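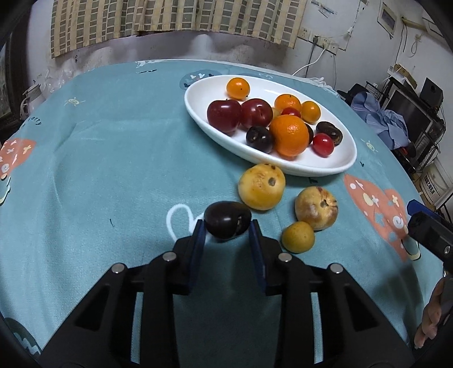 Flurnulell is my list of backyard and market fruit, kept as a plain table with one row per piece, and I started it after my third failed attempt at plum jam. I wanted somewhere to write down colour, skin marks and how each piece tasted, so I'd stop relying on my memory (which is terrible). The marks column gets the most use. A round grey-brown scar on a yellow fruit gets written up as "scar", and a dark one with a short split in the skin gets "split", even if the rest of it is lovely and glossy. Bruising has its own column — tan and reddish-brown both go in there.

What's in it

There are 300 rows at the moment, all in fruit.csv. The columns are name, colour, size, marks, bruising, taste and notes. Size is just small, medium or large, judged by eye against whatever else is on the plate. If I don't know what a fruit is I leave the name blank and fill in the colour, so please don't go guessing for me!

The taste scores

Esperanza Ridgeway and I did these over 14 evenings in July, mostly mandarins and the odd sad plum. She's a far harsher marker than I am, so her scores sit in their own column. Boyang Xu fixed my spelling and talked me out of using "purply" as a colour. It's now "dark purple", though I still reckon mine was better.

Known problems

Row 40 is in there twice. The notes column is a mess, and a few entries are really just shopping reminders.

Using it

Help yourself, for anything you like. If you add rows, keep the Australian spelling so the colour column still sorts properly.

Last updated Dec 16, 2018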